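双臂装杯台怎么布置、怎么录：从Drorach那套做法里抄来的几条

分享 552　评论 2

车间里用两只臂做外带打包练习的人多起来以后，问得最多的问题大同小异：桌布铺什么，杯托放哪儿，线怎么走，录了几百段为什么还是抓不住纸杯。下面的办法大多来自Latrice Alcantara在Hinby工坊做的一轮试验，她给这套做法起名叫Drorach。报告一月份贴出来，篇幅不长，讲机器的部分很少，大半在讲桌面怎么收拾、动作怎么分段。我们照着在自己的台子上做了一遍，能用的留下，不合用的也写明。

任务很普通：两只臂把纸杯放进纸浆杯托，盖上杯盖，再把杯托送进手提纸袋。桌上另外放一些用不着的餐具，让模型学会不去碰它们。

先把数据的来路交代清楚。Hinby一共录了1360段示教，全部由人手把手带着录，没有用仿真。挑拣之后留下来训练的比录下来的少得多，挑拣的办法后面单讲。

桌布

带花的布可以用，不必换成纯色。Alcantara拿纯灰布和印花布各录了一批，纯灰布训练出来的模型搬到印花布上，夹爪常往花朵上落，把圆点当成杯口；印花布训练出来的搬到纯灰布上，差别不大。所以手边有什么旧桌布就先铺上，录到一半再换一块，比从头到尾用同一块好。

布要绷平。桌沿用文具夹夹不牢，夹爪贴着布面合拢时会把布带起来，杯子跟着倒。在布的背面沿四边贴薄双面胶，中间不贴，换布的时候好揭。双面胶贴久了会留胶，用食用油擦一遍，过一会儿再用洗洁精水擦，桌面就干净了。

布别选带绒的。绒面上纸杯推不动，推力一大杯子就翻。也别选塑料台布，顶灯一照一大块反光，杯盖放上去看不出边。

布脏了照常洗。洗过以后缩水、颜色变浅都不要紧，洗前洗后的片段可以放在一起训练。

围板

台子三面围起来，用浅色哑光板就行。围板的用处是让背景固定，人从台子后面走过去，画面不跟着变。左右两块往里斜一点，比直角摆放少一道硬影子。板面蹭黑了用橡皮擦，别用酒精，哑光漆会起亮斑，亮斑在相机里比黑印子还显眼。

顶灯开着录，窗帘拉上。早上录一批、傍晚录一批，灯光看着一样，墙的颜色已经差了一截。Hinby的做法是把一天里不同时候的片段打散，不按录制顺序训练。我们原先按天分批喂，后来改成打散，夹爪在杯口边上犹豫的毛病少了。

杯托放中间，杯子放后边

杯托是两只臂都要碰的东西，放在两边都够得着的地方。放偏了，远的那只臂要伸得很直，手腕转不过来。找位置有个土办法：关掉电机，把两只臂拉到夹爪快要碰上的地方，在正下方的布上用裁缝划粉点一个点，杯托就搁在那儿，前后左右挪一掌宽以内都算正常摆放。

纸浆杯托轻，夹爪一碰就转。有人在底下垫防滑垫，试下来不好：垫子让杯托稳住了，模型就学不会用另一只臂去扶。Drorach的要点之一正在这里，一只臂扶，一只臂放，扶的那只要先到。录的时候操作的人要耐住性子，等扶稳了再动另一边。两边同时伸手的片段看着利落，训练出来却会抢位置。

杯托用几十次以后边会发毛，掉屑，杯槽也松。松了的不要扔，混在新的里面一起录。只用新杯托录出来的模型，碰到松的槽会一直往下压。

纸杯

杯子叠成一摞立在后面，每次取最上面一只。新拆封的纸杯咬得紧，提一只跟上来两只，录之前用手把整摞逐个转一圈，松开再叠回去。转的时候捏杯身，不要捏杯沿，杯沿捏扁一点，盖子就扣不严。

夹爪的手指上缠一层自粘绷带，药店卖的那种，比橡皮套便宜，脏了就换。缠两圈够了，多了手指合不拢，薄的杯盖会夹不起来。绷带的接头朝外，朝里的话会粘杯子。

空杯和装了东西的杯子要分开录。要练带分量的，往杯里装干米，封一层保鲜膜，千万别在通着电的台子上用水练。干米用完倒回罐子，贴上标签写明不能吃。

杯盖

杯盖单独平放，离杯子摞远一点，别贴着。平放的盖子最难抓，指尖插不进底下。试过三种摆法：盖口朝下直接放、架在瓶盖上、斜靠在杯子边。架在瓶盖上最容易抓，可是真到店里没人这样摆，学了也用不上。Hinby最后用的是直接平放，让一只臂把盖子推到另一只臂的指边，再夹起来。这个动作慢，单独拿出来录，录熟了再接到整个流程里。

黑色盖子在浅色布上好认，白色盖子难认。家里只有白盖的，拿记号笔在盖沿描一圈也能凑合。 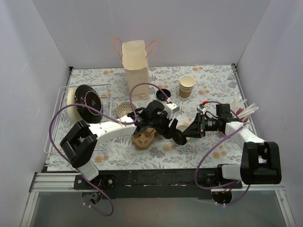

双臂装杯，纸浆杯托在两只夹爪下方。

纸袋

袋子立在后面正中，口朝上敞开。纸袋立不住的，在底下垫一块裁好的硬纸板，大小比袋底小一圈。提绳要往外翻，绳子倒向里面的时候，杯托下去会压住绳，袋子跟着歪。

袋上有字没有关系。手写的、印的、贴标签的都录一些。Alcantara担心过字会分散模型的注意，特意做了一组无字袋，结果和有字的分不出高下，后来就不管了。

开口大小倒是要紧。新袋子折痕硬，口总想合上，录之前把手伸进去撑几下，再沿折痕反折一遍。录到后来袋口软塌，也要录几段，别急着换新的。袋子破到底边开胶才扔。

旁边的杂物

碗碟、餐具、杯垫这些任务里用不到的东西，要摆，而且要换着摆。Drorach里管这叫“陪桌”。陪桌的东西选家里现成的，深色浅色都有最好。盘子立在沥水架上，别平摊在桌面，平摊容易被袖口一样的线缆扫下去。沥水架的脚套一截热缩管，免得在桌布上划出毛边。

一次性餐具要收成一把，散着放，细柄会卡进夹爪的缝里。用橡皮筋在根部扎一道，或者插在小座子里。金属网编的杯垫反光，看着像盖子，正好拿来当干扰。编织的边要是翘了，用电熨斗隔布压一压。

每录一小批，陪桌的东西挪一次，任务要用的杯子、盖子、袋子也挪，但两样不要同时挪。先挪陪桌，录一批；再挪杯子，录一批。这样出了问题好查，知道是哪一样引起的。

线缆

线是整个台子上最烦人的一样。每只臂的线从手腕往上绕，在臂的上方留一个弯，再垂到桌沿前面去。弯留小了，手腕转到头会扯接头；留大了，线会搭在袋子或者盘子上。松紧这样试：断电，把手腕往两边各转到底，线都不绷直，再往外放一拳的余量。

线的颜色挑鲜艳的，紫色、橙色都行。黑线配黑夹爪，从片段里看不出线有没有挡住相机。扎线用魔术贴，不用尼龙扎带，扎带头硬，会刮杯子，剪下来的断茬还扎手。

垂在桌沿下面的那一段别拖地。拿晾衣夹夹在型材横梁上就行，夹的时候留活扣，能滑动。每周看一遍接头，发现外皮发白就往前剪掉一截重压。

底座的螺丝录一天松一点，收工的时候拿内六角过一遍。在螺丝头和板子之间用油漆笔画一道线，线错开了就是松了，不用一颗颗去拧。

录

每段从同一个姿势开始，结束也回到同一个姿势。开始姿势用纸样比着：裁一条硬纸板，长度正好从桌面到夹爪尖，录之前比一下，收走再开始。

一段不要录太长。整个流程拆成扶托放杯、推盖夹盖、提托入袋几截，每截单录，再录少量从头到尾的。只录整段的那一组，前面放杯学得好，后面入袋差得多；拆开录的，两头比较匀。Hinby给出的比例是拆开的占大半，我们照做，够用。

操作的人手抖，录出来就抖。连续录久了要歇，歇的时候正好摆桌。一个人录的习惯会很重，比如总从左边绕过去，最好换两个人轮着来，各录各的，不互相学样。

失败的片段留不留，说法不一。Drorach的办法是：掉了杯子、自己又捡起来放好的，留；掉了以后用手伸进去扶的，删。画面里出现过人手的一律删。夹空一次再夹上的留着，夹空好几次的删。

挑片段

挑片段比录还费时间，可是省不得。Alcantara挑的时候只看三处：夹爪合拢的那一下，两只臂离得最近的那一下，松手的那一下。其他部分快进。合拢时杯身被捏出折的，删；两只臂蹭到的，删；松手以后杯子跟着手指往上走的，删。

照这个标准，1360段里删去552段，余下的拿去训练。删掉的片段没有扔，另存一个文件夹，后来用来检查新的筛选脚本，倒也派上用场。

我们自己录的少，删的比例却更高，多半是线挡了镜头。先把线理好再录，能少删不少。

结果怎么看

报告里比了三种：全部片段都用、只用挑过的、挑过的再加陪桌轮换。第三种最好，杯子入托和提托入袋都比前两种稳，盖子那一步提高得少。盖子上不去的原因，报告没有讲透，只说相机离得太近时盖沿看不清。Veston那边有人照着重做，用的是另一种夹爪，杯子一步对得上，盖子一步更差一些。换了手指形状，推盖的动作恐怕得重录，这一点我们也遇到了。

训练步数方面，从3000步往上每隔一段存一次，挨个放到台子上试，不要只看曲线。曲线还在往下走，台子上的动作已经开始发硬的情况是有的。试的时候杯子摆在录的时候没摆过的地方，摆在熟地方试不出好坏。

每次试完在纸上记三样：哪一步停的，停的时候哪只臂在动，桌上陪的是什么。记在本子上比记在手机里好找，翻起来快。

收工

先让两只臂回到架位再断电，直接断电夹爪会垂下来砸在杯托上。杯子按摞收进盒里，盖子另装一个袋子，混着放会压变形。桌布抖一抖，纸浆屑拿粘毛滚子滚。夹爪缝里的屑用旧牙刷刷，别拿气枪吹，会吹进关节。相机镜头用眼镜布擦，擦完对着白墙录几秒，看有没有印子。

台子下面透明挡板容易积灰，用微湿的布从上往下擦，擦到线缆接头附近换干布。

材料哪里买

纸杯、杯托、纸袋在餐饮用品批发店拿整箱，比零买划算。杂牌杯子口径有出入，和盖子一起买同一家的。Lachance的那种厚杯也试过，杯壁硬，夹着省心，可是用惯了硬杯再换薄杯，捏瘪的很多，建议两种混着录。一开始不用买齐，有一摞杯子、几只杯托、几个袋子就能动手，围板和铝型材架子可以后补。照我们的账，不算两只臂，整张台子置办下来约三千元，灯占了一多半。

补一条：自粘绷带放久了会失去黏性，买小卷，拆开的那卷用保鲜袋扎紧，和备用的魔术贴放在同一个抽屉里。

收藏 1360　分享 552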